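Bilitz hands loading work to robot arms at Muluvar plant

2019-11-01

Bilitz has moved part of the work at its Muluvar plant over to robot arms, and the people who used to do it by hand have been given new jobs on the same floor.

The company said the first arm went into use in September. It picks up thin, flat parts one at a time and sets them into holders on a fixture board, a job that used to take up most of a shift for 3 people. Each board is then passed along for inspection.
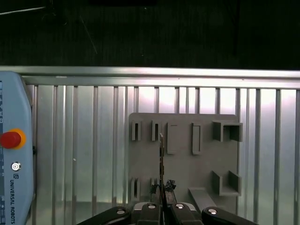

All 3 have stayed with the company. Two now check finished boards and the third, Mamta Upadhyay, looks after the arm itself. She had 20 hours of training before taking over, and she now changes the gripper fingers and corrects the pick positions when a new part comes in.

"My wrists are better," Upadhyay said. "But I used to talk to people all day and now I mostly stand at the pendant. We asked for the inspection bench to be moved closer, and they did that."

Bilitz employs 78 people at Muluvar. Staff on the evening shift have asked for the same training, and the company said it would offer it before any more arms are installed. Pay for the new jobs is still being discussed.

The plant filled 3,163 boards in the first month with the arm. A second one is planned for the Wainwright line, where parts are still loaded by hand.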